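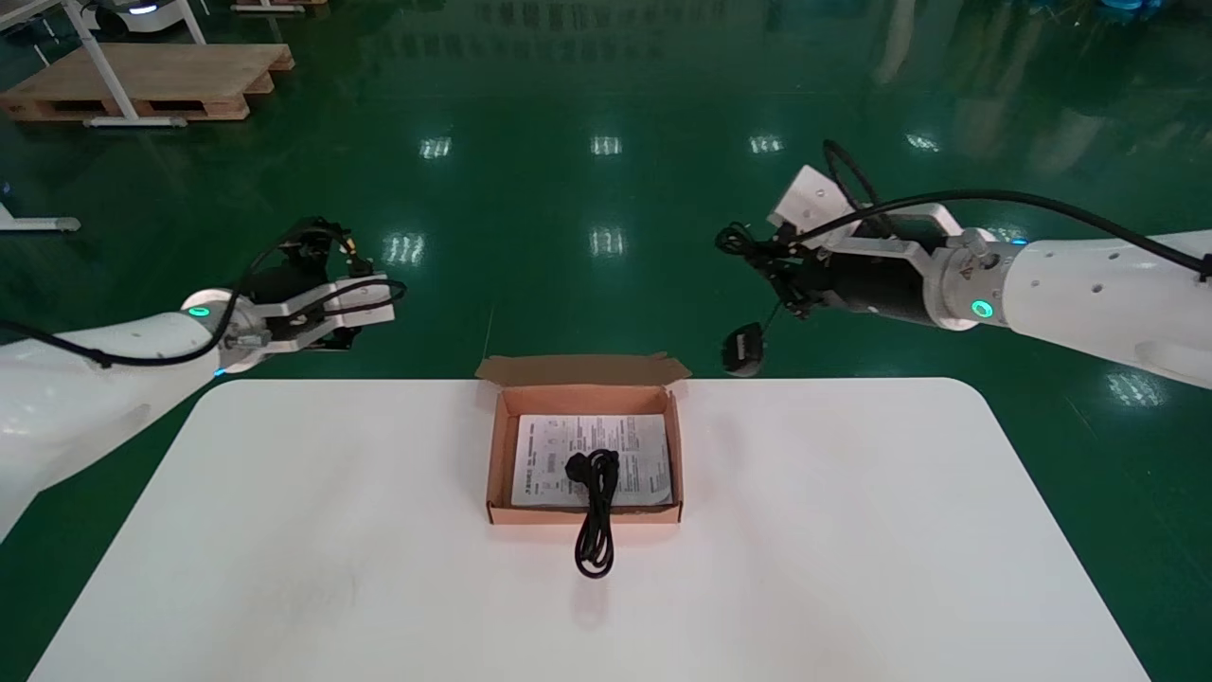
カテゴリ:暮らしの記録 / 片づけ・収納

電源コードを箱に戻すことが、私は長い間とても下手でした。新しい物を買って、箱を開けて、コードを出して使います。そこまでは楽しいです。でも、何か月か後に同じ箱へ同じコードを戻そうとすると、どうしても入りません。ふたが浮きます。買ったときは確かに入っていたのに、コードが太ったのかと思うくらいです。

先週から家の中の「箱とコードと説明書」を全部見直しています。引き出しにも、押し入れにも、ベッドの下にもありました。その記録を書いておきます。日本語で長い文章を書く練習も兼ねていますので、変なところがあったら、どうぞコメントで教えてください。

始まりは、押し入れの上の段でした。私の部屋の押し入れは、下の段に布団、上の段に空き箱が入っています。「空き箱」と書きましたが、本当の空き箱は少ししかありません。だいたいは、中に何かが残っています。紙の説明書が一枚だけの箱、白い緩衝材だけの箱、コードだけで本体がない箱。反対に、本体はあるのにコードがない物もあります。電気スタンドがそうでした。箱には本体の絵が印刷されていて、開けると本体がちゃんとあって、それなのに電気をつける方法がありません。

友人の Asabe Jibrin に電話で話したら、「それは箱を捨てればいい話でしょう」と言われました。彼女は引っ越しが多い人なので、箱に対して厳しいです。私は箱を捨てるのが苦手です。いつか売るかもしれない、いつか修理に出すかもしれない、と考えてしまいます。日本に来てから覚えた言葉に「いつか使う」がありますが、この言葉は危ないと思います。押し入れの上の段は、全部「いつか使う」でできていました。

それで、まず全部を床に出しました。箱は31個ありました。自分でも驚いて、もう一度数えましたが、やはり31個でした。

床に置くと、箱の形にも種類があることがよく分かります。上が二つに開く普通の段ボール箱、引き出しのように横から抜く箱、本体とふたが別々の箱、それから、浅くて、ふたが一方の辺でつながっていて、後ろへ立つ箱です。私は最後の形が一番好きです。開けたとき、中の物が全部一度に見えます。ふたを後ろに立てておけば、なくなりません。深い箱は、下に何があるか分からないので、結局ひっくり返すことになります。細かいネジの袋が布団の間に落ちたことがあって、それは今も見つかっていません。

Jelier の加湿器の箱は、浅い形ではないのですが、とてもよくできていました。ふたの裏に、中身の入れ方の絵がありました。本体がここ、コードがここ、説明書は一番上。こういう絵が全部の箱にあったら、私はこの文章を書いていないと思います。

次に、説明書のことを書きます。

私は説明書を読むのが好きです。これは日本語を勉強した方法と関係があります。日本に来て最初のころ、本は難しくて、新聞はもっと難しくて、でも説明書は読めました。同じ言葉が何度も出てきますし、絵もあります。「差し込む」「取り外す」「ゆるめる」「お手入れ」は、全部説明書で覚えた言葉です。会社で先輩に「コンセントから電源プラグを抜いてください」と完璧に言えたとき、先輩は少し笑いました。家電の人みたいな話し方だったそうです。

一枚の大きい紙の説明書は、たたみ方が問題です。最初の折り目の通りにたためば小さくなります。でも広げて読んで、もう一度たたむとき、私はいつも最後の一回が逆になります。逆になると、表紙が中に入ってしまって、何の説明書か外から分かりません。今回は、たたむ前に折り目をよく見て、山と谷を指で確かめてからたたみました。時間がかかりますが、きれいに戻ると気持ちがいいです。

どうしても小さくならない紙は、箱の底と同じ大きさに広げて敷くことにしました。前は、説明書は一番上に置くものだと信じていました。今は両方のやり方を使っています。浅い箱なら、紙を広げて底に置いて、その上に本体とコードを置くほうが、ふたがきちんと閉まります。深い箱では、底に敷いた紙のことを忘れてしまうので、上に置きます。

さて、コードです。

前の私のやり方は、手のひらとひじの間にぐるぐる巻く方法でした。子どものころ、家で延長コードをそうやって片づけているのを見ていたので、正しい方法だと思っていました。でもこの方法だと、次に使うときにコードがねじれて、床の上で跳ねます。箱に入れても、輪が大きすぎて箱の壁に当たり、端が外へ垂れます。垂れた部分を押し込むと、今度は反対側から出てきます。

会社の同僚の Suleiman Ogundipe が、昔、音響の仕事を手伝っていたことがあって、巻き方を教えてくれました。昼休みに会議室の延長コードで練習しました。文章で説明するのは難しいのですが、やってみます。

左手でプラグの近くを持ちます。右手で少しコードを引いて、普通に輪を一つ作って、左手に渡します。次の輪は、右手の親指をくるっと内側に回して、コードを裏返すようにして作ります。その次はまた普通に。その次はまた裏返し。これを交互に続けます。「八の字巻き」という名前だそうです。私は最初、コードで数字の8を作るのだと思って、机の上で本当に8を書いてしまいました。Suleiman さんは怒らずに、「それもねじれないから間違いではない」と言ってくれました。

練習を始めて10分くらいは、手が反対に動きました。利き手のせいかもしれません。でも一度分かると、コードのほうが自然に丸くなりたがる方向があることに気がつきます。無理に曲げないで、その方向について行く感じです。

短い電源コードには、八の字巻きはあまり必要ありません。普通に何回か輪にして、箱の幅より少し小さい丸にすれば大丈夫です。気をつけるのは次のことです。

・輪の大きさを先に箱に当てて決める
・プラグは輪の内側に置く
・曲がりにくい根元のところは、まっすぐのまま少し残す
・巻き終わりを輪に通して強く締めない

最後の項目は、前にやって失敗しました。きつく締めると見た目はきれいですが、次に開けたとき、コードにその形のくせが残っていました。スピーカーのコードは今も角が二つあります。

留める物も、いろいろ試しました。輪ゴムは、夏を越すとコードにくっつくことがあります。押し入れの中で一本、溶けたみたいになっていました。針金が入ったビニールのひも(ビニタイ、という言葉を今回覚えました)は、買った物に最初から付いているので、捨てないで小さい缶にためています。色が黒いものと白いものがあり、白いほうが押し入れの中で探しやすいです。駅の向こうのお店で、巻いて留める布のテープも買いました。6本入りです。便利なのですが、細いコードには幅が広すぎて、腕に大きい時計をした子どものようになります。太い延長コードにだけ使っています。

結局、浅い箱に入れるコードは、何も留めないことにしました。ふたが押さえてくれます。

名札のことも書いておきたいです。黒いコードは、全部同じ顔をしています。差し込む穴の形が同じで長さも同じだと、私には区別ができません。引き出しの奥から黒いコードが何本も出てきたとき、正直に言うと、少し絶望しました。一本ずつ、家の中の物に合わせてみて、形が合う物を探しました。形が合っても、それが正しいコードとは限りません。アダプターが付いている物は、小さい字で電圧などが書いてあるので、本体の裏の数字と比べました。字が本当に小さいので、虫めがねを使いました。数字が違う物は、差さないで横に置きました。

合った物から順番に、白いマスキングテープを旗のように付けて、名前を書きました。「でんきスタンド」「かしつき」「プリンター」。漢字で書くと狭いので、ひらがなです。電気スタンドのコードは、この作業の途中で見つかりました。どこにあったかというと、プリンターの箱の中です。プリンターのコードは、もう何年もプリンターに付いたままですから、箱の中のコードは余分だと、そのときに気がつけばよかったです。

最後まで相手が分からないコードが2本残りました。一本は、端がとても小さい丸い形で、家のどの機械にも入りません。前に住んでいた部屋から持って来たのかもしれません。もう一本は、たぶん Tesivel の古いラジオのものです。ラジオは人にあげました。あげた相手は Ebere Osagie さんで、メッセージを送ったら、すぐに返事が来ました。「あのラジオ、コードがないから電池で聞いています。そういう製品だと思っていました」。申し訳なくて、次に会うときに持って行く約束をしました。

箱をどうするかは、一番長く悩みました。Asabe の意見は「捨てる」、私の気持ちは「残す」です。間を取って、次のように決めました。

保証の期間がまだ残っている物の箱は残す。形が特別で、その箱でないと安全に運べない物の箱も残す。季節の物、たとえば加湿器や扇風機は、毎年箱に戻すので残す。それ以外は、説明書だけ抜いて、箱はたたんで資源ごみに出す。

この決め方で、押し入れの上の段は半分くらい空きました。まだ多いと言う人もいると思います。Asabe は写真を見て「まだ多い」と言いました。

段ボールをたたむのも、意外と技術が必要でした。底のテープを先に切らないと、つぶそうとしても箱が怒ったように戻ってきます。私はカッターが怖いので、テープの端を爪で起こしてはがしていましたが、指が痛くなったので、途中から古い鍵の先で切りました。それで十分でした。つぶした段ボールは、大きさの順に重ねて、ひもで十字に縛ります。このひもの縛り方も、私は長い間間違えていました。今のアパートに来た最初の月、縛り方がゆるくて、持ち上げたら全部廊下に滑り落ちました。下の階の人が拾うのを手伝ってくれて、そのまま縛り方も教えてくれました。ひもを十字にした後、交差したところで一度くぐらせてから結ぶと、動きません。

説明書だけになった物は、Baidoo の書類ケースに入れています。中が仕切られていて、見出しの紙を差すところがあります。最初は五十音順にしようと思いました。でも私は、物の名前を日本語で考えるときと、自分の言葉で考えるときがあるので、五十音順だと迷います。掃除機は「そ」ですが、頭の中では別の音で始まっています。それで、部屋ごとに分けました。台所、洗面所、寝る部屋、机のまわり。これなら、どの言葉で考えても同じ場所に着きます。机のまわりだけ紙が多くて、仕切りがふくらんでいます。

説明書は今はインターネットでも読める物が多いです。弟のような友人の Efe Okoro は、紙は全部捨てて、必要なときに検索すると言います。それも良い方法だと思います。ただ、私は紙に自分で書いたメモが残っているので、捨てられませんでした。炊飯器の説明書には、読めなかった漢字の横に、鉛筆で小さく読み方が書いてあります。「浸水」の横に「しんすい=みずにつける」。字が今よりずっと丁寧です。ひとつひとつ辞書で調べていたころの字です。

作業は床ではなく、机の上でするほうがいいです。私は最初の日、全部床でやって、次の朝、腰が曲がらなくなりました。机の上に何も置かないで、箱を一つだけ置いて、ふたを開けて、中を出して、確かめて、戻す。終わったらその箱をどけて、次の箱を置く。一度に二つ開けると、私は必ず中身を混ぜます。電気スタンドのコードも、きっとそうやってプリンターの箱に入ったのでしょう。机の色が明るいと、黒いコードや小さいネジが見つけやすいです。私の机は濃い茶色なので、白い大きい紙を敷きました。カレンダーの裏です。

五月に、この町に引っ越す前の荷造りをしたときは、急いでいたので、コードを全部一つの袋に入れました。Skornville という名前の入った、布の大きい袋です。あの袋を新しい部屋で開けたときのことは、よく覚えています。持ち上げたら、中身が全部つながって、一つの塊で出てきました。ほどくのに一晩かかって、最後は明かりを消して寝ました。あのときに名札を付けておけばよかったのですが、とにかくその夜は眠かったです。

その袋は今、洗って、買い物に使っています。

書類ケースの一番前に、薄いノートを一冊入れました。どの物の箱がどこにあって、コードに名札があるかないか、という表です。線は定規で引きました。表紙の日付は 12/31/22 です。先に日付を書いてしまったので、どうしてもその日のうちに終わらせなければならなくなり、夜にそばを食べながら最後の行を書きました。つゆが一滴、加湿器の行に落ちました。

Efe Amadi さんが前の記事のコメントで、コードを芯(トイレットペーパーの芯)に入れる方法を教えてくださいました。お返事が遅くなってすみません。試しました。引き出しの中で立てて並べるにはとても良いです。プラグが大きいコードは芯を通らないので、芯に縦の切り込みを入れて、横からはさむようにしたら入りました。箱に戻すコードには、芯の分だけ高さが必要なので、使っていません。

まだ終わっていないのは、ベッドの下です。平たい箱が何個か残っていて、一つは振ると音がします。何の音か分かりません。次に時間があるときに、机にカレンダーの裏を敷いて、その箱から始めるつもりです。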